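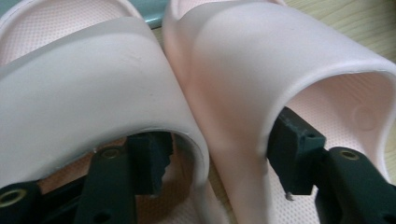 Plustley Precinct Liaison Group
Minutes of the May meeting, Vakulenko Building, ground floor meeting room
Called to order 6:40 p.m.

Present: Khrystyna Kushnir (chair), Radymyr Tymoshchuk (minutes), Nilton Montoya, Matvii Kravchuk, Lt. Yurii Stasiv for the precinct. Residents in the public seats.

1. Previous minutes
Approved with one correction. Mr. Montoya did not "welcome" the precinct's figures on package theft. He asked where they came from. The word has been changed to "received."

2. Precinct report
Lt. Stasiv reported 64 break-in complaints in the district since the last report, most of them vehicles, and called this a steady picture. Mr. Kravchuk asked how it could be steady when the last report used a different boundary and left out the blocks north of the rail line. Lt. Stasiv said the boundary was redrawn downtown. Asked whether the old figures could be run again on the new boundary, he said he would find out. The chair noted that he said so last time.

Two arrests were made in the parking garage cases. A resident asked if either had led to a charge. One has. The other man was released the same night and Lt. Stasiv would not say more.

Mr. Montoya asked why a stolen bicycle and a smashed apartment door are entered under the same heading. No answer was given that the minute taker could follow.

3. Colis cameras
The vendor's proposal was circulated ahead of the meeting. It offers 6 pole cameras on the main approach, with footage kept for thirty days. The proposal says similar systems "have been shown to reduce street crime." Ms. Kushnir had written to the vendor asking shown by whom, and read out the reply, a second copy of the brochure.

Lt. Stasiv said footage had helped in one of the garage arrests. Mr. Kravchuk pointed out that this was footage from the garage's own camera, already there and already paid for. Lt. Stasiv agreed.

Questions left open: who can ask for footage, who decides, and what happens to the poles when the contract runs out. Motion to endorse the proposal (Tymoshchuk) failed for want of a second. Held over.
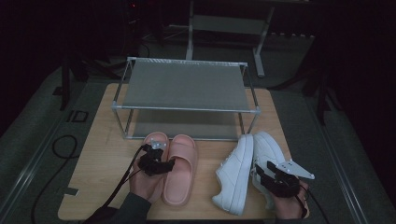 Page 2

4. Operation Hernia
Members again asked about the name. Lt. Stasiv said names are assigned from a list. The operation put extra officers on the late shift near the bus depot. It is described in the precinct newsletter as a success. Mr. Montoya asked what would have counted as a failure, and whether anyone wrote that down before it started. Lt. Stasiv said calls from the depot were down. Mr. Montoya said the depot had also closed its night gate for repairs, so fewer people were there to call.

Action: Lt. Stasiv to bring call totals for the weeks before the gate closed.

5. Door flyers
The reprint of 400 flyers on locking side entrances was approved, 3 to 1. Mr. Kravchuk voted against. He would like to hear from one person who read the first batch.

6. Public comments
A resident of the fourth floor said she waited over an hour for an officer after reporting a man trying door handles, then got a text asking her to rate the service. Lt. Stasiv took the complaint number.

Another resident asked for better lighting behind the laundromat. Referred to the city, again.

Adjourned 8:15 p.m. Next meeting same room.

R. Tymoshchuk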